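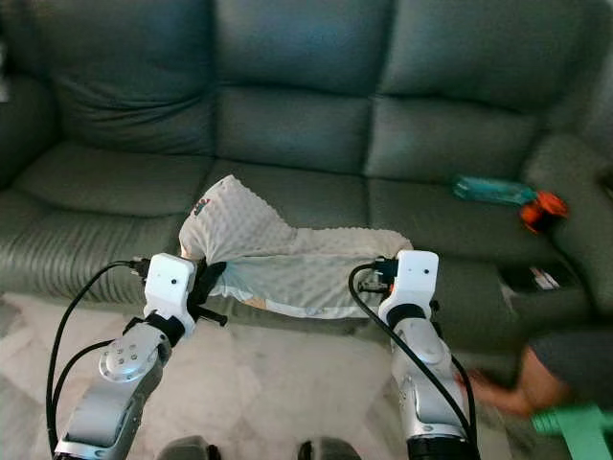

Caught Nélida Lagos between two calls, coffee going cold. She runs the workshop at Sandeck, which looks after delivery vans for firms in and near Strickland. 70 vans on the books now, 7 of them plug-ins. Wants more. Not sure her customers do.

First question was the obvious one - do batteries last? "Longer than the rest of the van, in my shop anyway. I've replaced door rollers, seats, a lot of tires. One pack. And that one got driven through a creek."

So what does go wrong? Tires, mostly. And brakes, which surprised me. "People think the motor slows the van so the brakes last forever. They do wear less. But then they sit there and rust, specially the rears. I tell drivers, stop hard once in a while, somewhere safe." Do they? "Marcus does." Marcus Lindgren, her longest serving driver, who was eating a sandwich behind us and nodded.

Winter is the sore point. Same van, same route out to Arnell and back, 251 miles on the charge in mild weather, a lot less in January. She won't give a figure for January. "Depends who's got the heater on." Seat heaters help. Preheating while still pluged in helps more, if the driver remembers the timer.

Charging - she went off on this one for a while. The depot had the wrong supply, the upgrade took all spring, the electrician (Desmond Achterberg, she speaks well of him) had to come back twice about the same breaker. They charge overnight, slow. Fast chargers on the road only when a route runs long. "It's the price. Some days it's no cheaper than diesel, and then you're standing in a parking lot for it."

I asked about the secondhand market. She pulled a face. Bought one used last April, paperwork said 436 charge cycles, nothing at all on how it had been charged. She had the pack tested before paying. Would she buy another without a test? "No. Would you?"

Phone went again at this point. A van on the Elard run with a flap that wouldnt close. She took the keys off the hook and said to email her the rest.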